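Hollis Household Handling Project
Second Progress Report to the Fomdale Fund
Submitted 11/11/24
Prepared by Raelene Cosgrove, Project Lead

Purpose of this report

This report covers the second period of work under the Fomdale award. It describes the collection of handling examples in homes, the state of the training set, spending against the approved plan, and two changes for which we ask the Fund's agreement. The first report covered equipment purchase and the hiring of collectors and is not repeated.

Collection to date

The approved plan set a target of 1000 usable examples by the end of this period. We have delivered 800. A usable example is one complete task, from first reach to release, recorded with a hand-held gripper and passed by a second reader. The shortfall comes almost entirely from the opening weeks, when many recordings were rejected for late starts or for fingers that closed before the recording had begun. Collectors were retrained on the start procedure, and the rejection rate has fallen in each batch after that.

Examples were gathered in 76 homes, four more than the 72 named in the plan. The added homes were accepted to replace visits that had to be shortened. All households signed the consent form approved at the start of the award, and each may withdraw its recordings at any time. Two have done so. Their material was removed from the Storel archive and is not included in the totals given here.

Tasks fall into the same groups as before: kitchen items, clothing and bedding, paper and flat goods, and small containers. Kitchen items are ahead of plan. Clothing and bedding are on plan. Paper and flat goods remain the weakest group, and most of our effort for the coming period will go there.

Training results

Zukden, our technical partner, trained an interim model on the examples available at the midpoint of the period. On kitchen items the model completed the task in most trials. On folded cloth it was less steady, with failures mainly at the moment of release. On flat goods it performed poorly. It tended to approach from too high an angle and to close before the fingers had reached the edge of the sheet.

Zukden's review found that our flat-goods examples were too much alike. Most had been recorded on bare tables under even light, with a single plain sheet. The model had little to learn from when a sheet was painted, curled or partly covered, or when it lay against a raised rim. We accept this finding.

Change in method

Collectors have therefore been asked to work with flat items where households keep them, with no clearing of the surroundings beforehand. Drawings, paintings, posters, mail and school papers are all in scope. Busy backgrounds, including patterned cloth and walls covered with artwork, are now welcome. 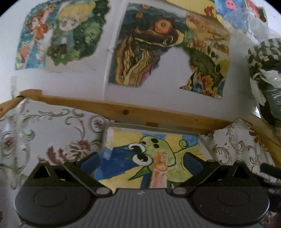 The revised instructions also ask for a slower approach and a short pause before the fingers close. In the earlier recordings the approach was often so quick that the readers could not agree on when contact was made. Where a household asks that a piece of artwork not be handled, the collector moves to another item and notes the refusal on the visit sheet.

Spending

Spending is within the approved total. Travel is over its line on account of the added homes, and the difference has been met from savings on storage. A replacement set of finger pads was bought from the equipment line. The full statement is attached as Annex A.

Requests to the Fund

We ask the Fund to agree to the following:

1. That the remaining 200 examples due in this period be delivered by the end of February, with no change to the award total.

2. That part of the kitchen allocation be moved to paper and flat goods, as set out in Annex B.

Subject to agreement, Zukden will retrain the model once the flat-goods examples have passed second reading. The results will be given in our third report, together with a comparison against the interim model on the same test items.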